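Skunodell Forums > Workspaces > Walls, Backdrops and Fake Views
Thread: Printed window backdrop in a room with no windows
Views: 1,678

pistari_blue
2023-01-25
Our workroom has a gray concrete wall and the charm of a parking garage. My solution was a big printed backdrop of tall windows. My colleague Gerrit Mnguni says it's like working inside a screensaver. I say it beats looking at what was there before, and it cost me 100 dollars, so it's staying. Opinions on the wood and the print together, please. I think the pale oak look goes nicely with all those panes. 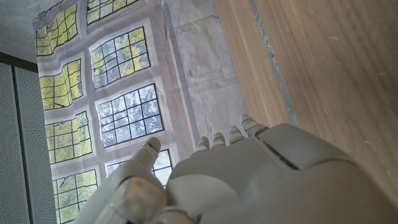

Wood grain up close, windows behind.

budus_fan
The grain is nice. The windows are a lot of windows. Did they not have one with fewer windows?

ghislain_h
I like it. Ghislain Hiebert, defender of fake architecture, reporting in. I had a birch forest behind my desk for years and only walked into it twice.

What I'd worry about is creases. Mine arrived folded and had a grid across it like a road map. Hang it and leave it alone for a week before you judge.

machala
Disagree about leaving it alone. Low steam from the back, if it's cloth. If it's paper, do not do this. Ask me how I know.

pistari_blue
How do you know?

machala
I had a paper one.

budus_fan
Can we see the whole room? A corner of wood and some window isn't much to go on.

pistari_blue
Fine. 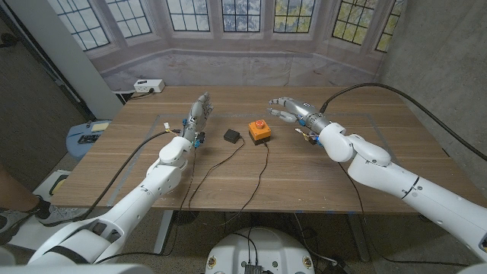 The full table, with the bay windows and the concrete wall on the right.

budus_fan
I have remarks about the cables.

ghislain_h
Table's better than I expected, much warmer in this one. And the stone color in the print nearly gets along with the concrete. But there's a power strip on your 18th century bay window, or whatever century that is.

pistari_blue
It's low down on the left. I had stopped seeing it until this moment, thank you.

machala
Move the strip under the table and run the cord down a back leg. Adhesive clips, 35 cents each at my hardware store. The two thin black wires hanging over the near edge would bother me more, I'd catch a sleeve on those by lunch.

budus_fan
Leave the strip. It's the one honest thing on that wall. What I'd lose is the tape rectangle on the table. Tape left on wood since September comes off with the finish attached.

ghislain_h
Depends on the tape. Painter's tape is fine for a while. Also it's faint, I had to look twice.

pistari_blue
The tape stays, I need to know where things go. Gerrit has now read the thread and wants it noted that he sides with whoever said fewer windows.

budus_fan
Tell Gerrit he has taste.

machala
Get the clips.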